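Gastetti GT8 Hand Mixer: Review for Home and Small-Batch Baking

The Gastetti GT8 is a corded hand mixer sold with two beaters, two dough hooks and a single balloon whisk. It was tested over several weeks alongside the Dorell Compact, which many of our readers already own. The purpose was to establish whether the GT8 is suitable for regular baking at home, including the heavier enriched doughs that smaller mixers often struggle with.

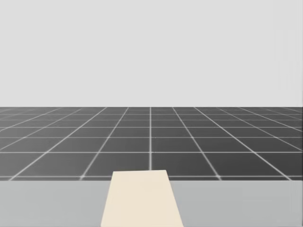

Bunting Home Baking Guild, Equipment Reviews Section

Reviewed by Joanne Parsons
12/7/22

Summary of findings

The GT8 performs very well with sponge batters, creams and egg whites. It is acceptable with soft yeast doughs and is not recommended for stiff ones. The handle is comfortable, the controls are clear and the attachments are easy to clean. The main reservations concern the lowest speed, which is too fast for dry ingredients, and the length of the cord.

Creaming and whisking

For the creaming test, 200 g of softened butter was beaten with the same weight of caster sugar in a wide ceramic bowl. The GT8 produced a pale and fluffy mixture in less time than the Dorell, and left very little butter on the sides of the bowl. The beaters are slightly wider than usual and reach well into the corners.

Egg whites were whisked with the balloon whisk on the highest setting. They reached firm peaks without difficulty, and the meringues made from them held their shape in the oven. Members who make only one or two egg whites at a time should use a narrow bowl, as the whisk sits rather high above a flat base.

Double cream requires more care. The motor picks up speed quickly between the third and fourth settings, and one batch was overwhipped before the mixer could be stopped. The second setting proved quite sufficient.

Yeast doughs

The dough hooks were tested with three recipes: a plain white loaf, a plaited sweet loaf and a plum tray bake on a yeast base. The largest quantity used was 800 g of strong white flour.

The tray bake dough, which contains milk, melted butter and an egg, was kneaded for 8 minutes on the second setting. It came together smoothly and left the bowl clean. The base rose evenly, and the crumb under the fruit was light.

The plaited loaf was also satisfactory, although the dough climbed the hooks twice and had to be pushed down with a spatula. The mixer must be switched off and unplugged before this is done.

The plain loaf, made with the full quantity of flour, was too much for the machine. The casing became warm, the speed dropped noticeably and the final kneading was completed by hand. The Dorell did no better with the same dough. Members who bake bread every week would be better served by a stand mixer such as the Mondel, reviewed in our September issue.
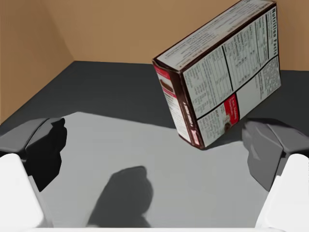

Flour is best added to the GT8 in stages. Even at the lowest speed, a full measure tipped in at once will be thrown over the rim of the bowl. Stirring the dry ingredients into the liquid with a spoon before switching on avoids most of the mess. A gentler starting speed would be a welcome change in any later version.

Handling, noise and cleaning

The mixer is well balanced and rests securely on its heel when set down between stages. The eject button is stiff when new but became easier with use. Noise is moderate at low speeds and rather sharp at the highest.

The beaters, hooks and whisk may be washed in the dishwasher. The body should be wiped with a damp cloth only. Flour tends to collect in the air vents at the rear, and these should be brushed out from time to time with a dry pastry brush.

The cord is short for a kitchen where the sockets are set far back. No storage case is supplied, and the attachments will need a drawer or bag of their own.

Price and guarantee

The GT8 was bought by the Guild at the full retail price of £36. The guarantee covers domestic use only. Members who sell their baking at markets or fairs should check the terms before purchase.

Recommendation

Recommended for cakes, biscuits, meringues and soft yeast doughs in modest quantities. Not recommended for regular bread making.

The test mixer is now held with the Guild's loan equipment and may be borrowed by members on request.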